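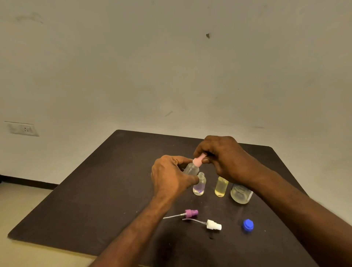
Refills and decanting: your questions

Clotia sells hair oil, body mist and room spray in big containers, and the small bottles to put them in. Most of the post we get is about moving one into the other. These are the questions that come up every week, and one that came up once but deserved an answer.

Can I refill any old bottle?

Nearly. If it has a screw neck and you can get the top off without pliers, it will probably do. Clear plastic is easiest, as you can see how full it is before it tells you itself. Please don't use anything that used to hold cleaning products, however well you say you rinsed it.

Do I have to wash it first?

Yes. Warm water, a drop of washing-up liquid, rinse, then leave it upside down overnight with the top off. A pale pink puddle of last summer's mist at the bottom doesn't count as clean. It will mix with whatever goes in next, and you will end up with Jumano hair oil that smells faintly of rhubarb.

How do I clean the pump?

Put it in a bowl of warm water, hold the tube under and press until it stops bubbling. Then press it a few more times in the air, pointing away from your face. Lay it flat on a clean cloth to dry. Pumps for oil and pumps for mist look much the same lying on a table, so do one bottle at a time if you are easily distracted.

My pump doesn't fit the new bottle. Is it faulty?

Probably it belongs to a different bottle. Our small bottles have an 18 mm neck. Lebrun pumps fit them and so do our plain screw caps. If the thread catches and then goes on crooked, stop turning. Forcing it will get it on, and then it will leak in your handbag on a Tuesday.

The tube is too long. Can I cut it?

You can, with ordinary scissors, at a slant. Take off less than you think. We sell replacement tubes in packs of 3 to people who took off what they thought.

How many small bottles will I get from the large size?

The large Zarnance holds 600 ml. How many small ones it fills depends on how much goes on the table.

Do I need a funnel?

You need a funnel or a very steady hand, and everyone who writes to us has a very steady hand. Fill to the shoulder and no further. The tube takes up room as well.

My oil has gone cloudy. Should I throw it out?

Hair oil often clouds in a cold bathroom. Stand it in a warm room for 2 hours and look again. If it is still cloudy, or smells like old chip fat, stop using it.

Can I send back a bottle I've already filled?

No. Someone did, in November, in an envelope.

I've lost the cap.

Look under the fridge. Spares are on the Parts page, in pink, white and blue.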